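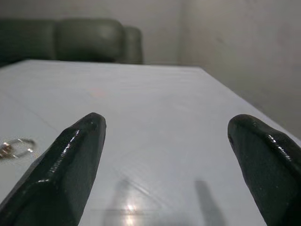
*Wrist view, fingers open over the table, nothing in the grip. Note the glare between the fingers.*

# Dridetholm: coated-finger grasp set

Data behind our attempt to repeat the Cledard result, which says that a glossy coating on the fingers does no harm to a grasp policy trained from wrist video alone. We are less sure of that than we were when we started.

## What's in it

- 674 episodes, single arm, wrist camera only
- 39 of them held out for testing
- small shiny objects on a pale tabletop, mostly wire and rings
- success labels set by hand, one pass

Baseline code is the Pietrzak trainer, default settings. We changed the learning rate once, saw no difference and put it back.

## Results, such as they are

The policy does well on the held-out split. Please don't quote that. The held-out episodes come from the same table and the same room as the training ones, with the same sofa behind, and a network could learn a good deal from the furniture.

We then trained on 200 episodes with everything past the far table edge blanked out. Success fell. We can't tell whether the model had been leaning on the background or whether 200 is too few. The matching run, 200 episodes with the background left in, was stopped early by a full disk and hasn't been redone.

## Known problems

- Glare. The overhead light leaves a white patch on the table, and highlights run along the finger ridges. Thin silver wire looks much the same to the camera.
- Finger shadows fall on the table and may give away height. Cledard doesn't mention shadows at all.
- 9 episodes have labels we disagree about. They are listed in `disputed.txt` and still counted as successes in the table, which flatters us.
- No matt-finger control. Without one, the claim about coating is untested, here and in the original.

## Use

Fine for checking a loader or trying out glare masking. We wouldn't use it to rank methods. The Drostuso split, due in April, should have the matt fingers and a second room.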